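How a toy shelf is organised

A shelf is a set of flat boards held up by a frame. The frame carries the weight down to the floor. Small shelves often use metal for the frame and wood for the boards. 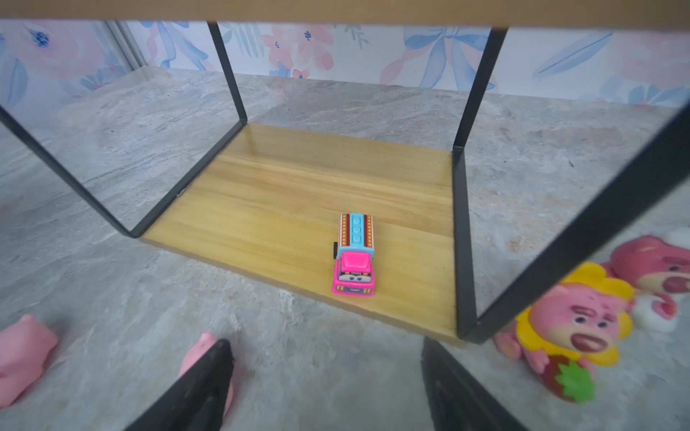 Why do vehicles usually go on the lowest board?
Things with wheels can roll. A toy that rolls off a low board has a shorter fall.

Sorting means putting things that are alike in the same place. The rule can be kind, size or colour. Sorting by colour fails when most of the toys are pink. Sorting by kind works better: cars on one board, pigs on the next, a bear on top.

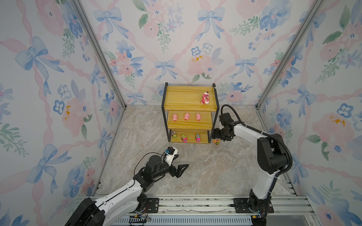

Fernuden wrote to ask whether the heaviest toys should go at the bottom as well. They should. Weight near the floor makes a shelf harder to tip over.

Spacing comes last. Leave 2 to 5 cm between neighbours, so that one toy can be picked up without knocking over the next.

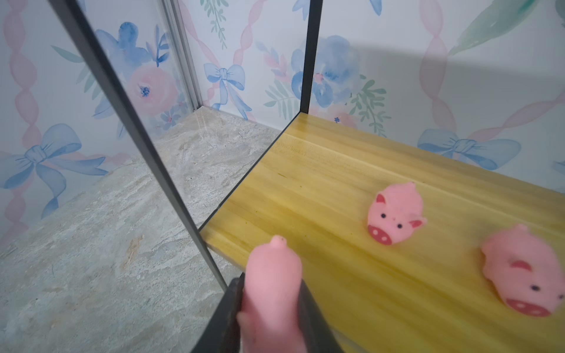

Pink toy pigs on the yellow board.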